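Section 4. Placing the power strip and sorting the cables on the table

The Skanisar table kit is used together with a power strip and a small wooden organizer box. Please read this whole section one time before you begin. The work needs 34 minutes when all parts are already on hand.

4.1 Before you start

1. Clear the part of the table where the strip will stay.
2. Check that the wall outlet is switched off, if it has a switch.
3. Lay the power strip on the table with its sockets facing up. A diagonal position is allowed.
4. Put the black plug into one socket and the white square adapter near the end of the strip. Large adapters should always go at the end, so they do not cover the other sockets. 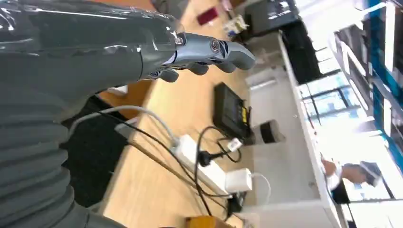 5. Follow each cable with your fingers from the plug to its device. If one cable passes under another, lift it and lay it free.
6. Do not make tight loops. A wide loop on the table is better for the cable than a small one under the strip.

CAUTION: Never connect a second power strip to the first one. Keep drinks on a different table.

4.2 The organizer box

The box from the Zorora series is for paper, cards and other light things. It is delivered without cable holes, and we ask you not to drill any.

1. Set the box beside the strip and leave a free space between them, one hand wide.
2. Turn the low panel toward the person who sits at the table. The tall panel is the back.
3. Put folded paper at one end. Cards may lean against the front panel.
4. Hold the back panel from the top when you move the box.

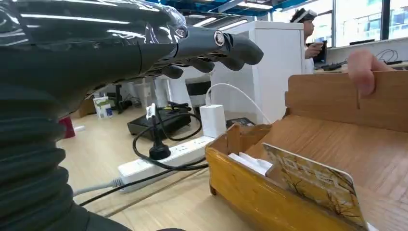 Dogbe, September

Changes in this edition: step 4 above was added. The order number of the replacement back panel is now 3,076. The older number 214 is still accepted by Forkance, but delivery can take longer.

4.3 The floor near the table

Cables which leave the table must go down at one table leg only. Do not let them hang freely at the front side.

1. Bring all cables to the same leg.
2. Fasten them with the soft straps. Close each strap so that one finger still fits under it.

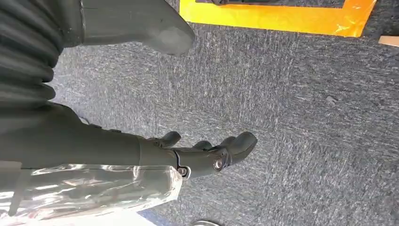
3. Leave 100 mm of extra cable at the floor, so the table can be moved a little for cleaning.
4. Do not place a cable under a carpet. It can become warm there and damage is hard to notice.

NOTE: On carpet, use only the wide feet. The narrow feet are for hard floors and will leave marks. 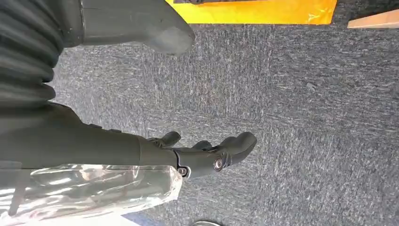

5. Vacuum the carpet before you fit the feet.
6. Switch on the wall outlet last. If a device does not start, see Section 7.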